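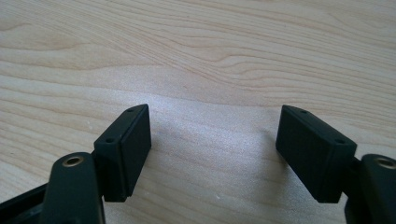
Does the pale wood-grain top show glare under a ceiling light? A moderate amount. The finish reflects a whitish patch where light lands directly, and the grain looks faint inside it.

Hotuvwood 1919 worktable, reviewed by Carleen Cartwright

I bought the 1919 in October to replace a Brenau bench with square corners. The top is pale, with wavy grain that tightens into fine streaks in places. Corners are rounded. Assembly took two hours with a hex key and a level.

Smudges show on a surface this light. A damp cloth and mild soap removed mine.

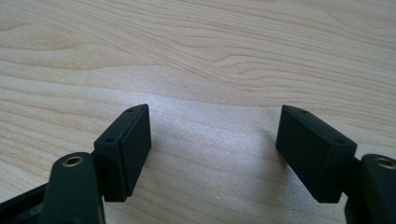

Flatness was checked with a steel straightedge at six positions, and I found no gap I could measure. The Jitden top I tested earlier had a visible low spot near the center. Under hand pressure at the front edge the Hotuvwood moved slightly until I retightened the leg bolts.

The cable grommet sits near the back edge, at the center. It is small and round, and a large plug will not pass through it.
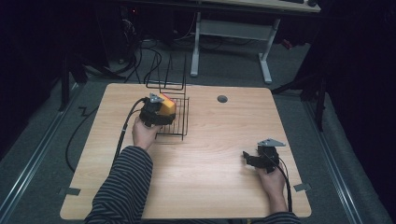
Is there room for a dish rack and a work area on the same top? There is, with the rack set toward the back. It will cover part of the area near the grommet, so run any cables first.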